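Kitchen Notes: Turntable plates, shallow dishes and the Friday swap shelf

The swap shelf at the Bratlow community kitchen is getting a clear-out this month, and most of what is on it is dishes. Keith Clegg went through the cupboards at the start of August and set aside 12 pieces that no one has signed out since last year. They are free to any member who wants them. Anything still on the shelf when we close on Friday goes to the Storkar resale store.

Most of the pieces are large, round and shallow. These are hard to store upright and they take up a whole shelf if you lay them flat, so they tend to get pushed to the back and forgotten. They are still useful. A wide dish with a low rim works for a tart, a cold salad, sliced tomatoes, or a row of small jars that would otherwise drip on the counter. Several members use one under a houseplant.

Please check a dish before you take it home. Put it down on a flat, light-colored surface with good light and look across the base from a low angle. Run a fingernail over any line you find. If the nail slides over it, you are most likely looking at a surface scratch from a knife or from stacking. If the nail catches, treat it as a crack and leave the dish out of the oven and the microwave.

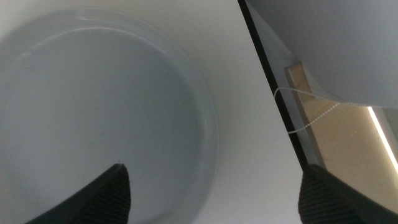 Cloudy streaks are a different matter and usually come from hard water or dish soap. Wipe the dish with white vinegar on a soft cloth, leave it for 3 minutes, then rinse and dry it by hand. Baking soda mixed to a paste will take care of most gray marks left by metal utensils. Skip steel wool — it leaves fine scratches that hold on to stains.

When you put dishes back in the kitchen cupboards, place a paper towel or a piece of felt between each one. Stack no more than four. The lower cupboard on the left is for round pieces only, and the Serkinik baking pans go on the rack by the door.

We sold 200 raffle tickets at the July supper and the kitchen fund now stands at $1,265. Part of it will pay for new shelf liners and a second dish rack. If you have plain dinner plates to donate, leave them on the counter next to the sink with your name on a slip of paper. We have enough mugs.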